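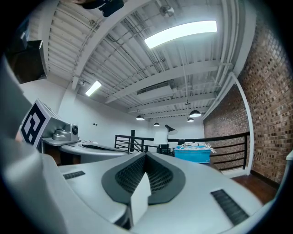 Gripper view toward the railing, marker cube at left.

2026-06-26

Session 3 on the upper level. Target for the day was 90 demonstrations; we logged 37 before lunch and stopped to recheck the calibration. Mareike Buschmann wants every take to start with the marker cube in view, so I added that to the start procedure. Hauke did the left-hand takes, I did the right.

Total for the Sotero set is now 924. Two takes discarded for tracking loss near the brick wall – cause unknown. The pendant lamps stay on for all takes until the lighting test is done. Next: rerun the pick task at half speed, then export to Malte.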